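Acceptance checklist: Kastside two-arm tabletop kit, hire unit
Site: Condton, ground floor room
Checked by: Vittoria Sala
Second check: Giorgia Fiore
Date: 10 February 2022

Marks used: OK, OK with comment, Refer to supplier, Not checked.

1. Delivery and paperwork
1.1 Packing list agrees with contents. OK
1.2 Manual supplied in English. OK with comment. Printed copy is the previous edition. The current one is on the Kastside download page and we have put it in the shared folder.
1.3 Hire terms signed. OK

2. Table and work area
2.1 Table steady when leaned on at each corner. OK
2.2 Top level across the seam. OK with comment. There is a slight step at the sides where front and rear sections meet. Accepted for now, but keep thin items off it.
2.3 Test objects set out and none touching. OK. We used the fruit, the cup, the bowl and the toothbrush. 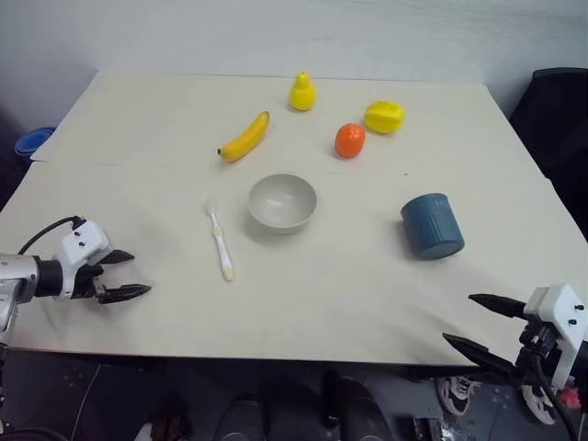
2.4 Emergency stop within reach of the operator's chair. OK
2.5 Floor under and in front of the table clear. Refer to section 5.

3. Arms, power off
3.1 Base clamps tight. OK. Giorgia went round them again after lunch.
3.2 Joints move by hand without grinding. OK with comment. Left arm is stiffer at the shoulder than the right. The manual allows this on new units for the first 20 hours.
3.3 Gripper fingers straight and unchipped. OK
3.4 Wrist housing fasteners present. OK
3.5 Unit labels legible. OK with comment. Handwritten labels will rub off. Ask Kastside for printed ones.

4. Arms, power on
4.1 Both arms go to the rest position on command. OK
4.2 Grippers open and close fully, 100 cycles each. OK
4.3 Emergency stop halts both arms. OK, tried 4 times.
4.4 Arms stop short of each other at slow speed. OK
4.5 Same at full speed. Not checked. Needs the Flasside guard panels, due in March.
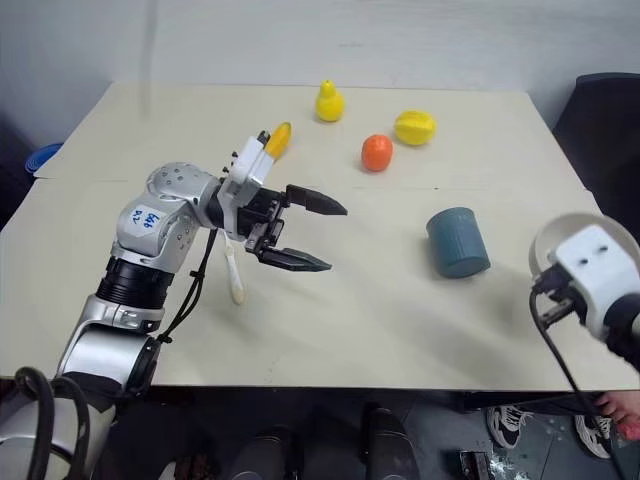 4.6 Noise acceptable for a shared room. OK. Quieter than the Hwang unit we had on trial.

5. Cables and floor
5.1 Cable slack enough for full reach. OK
5.2 Cables clear of the front edge and of feet. Refer to supplier. Cables hang down in front of the table on the left, and there is one on the right as well. We want clips or a tray before sign-off.
5.3 Loose items and plastic picked up from the floor before power on. To be done at the start of each session by whoever has the key.

Result: accepted for slow speed use only. Items 3.5 and 5.2 go to Kastside with this sheet. Item 4.5 to be checked when the panels are fitted.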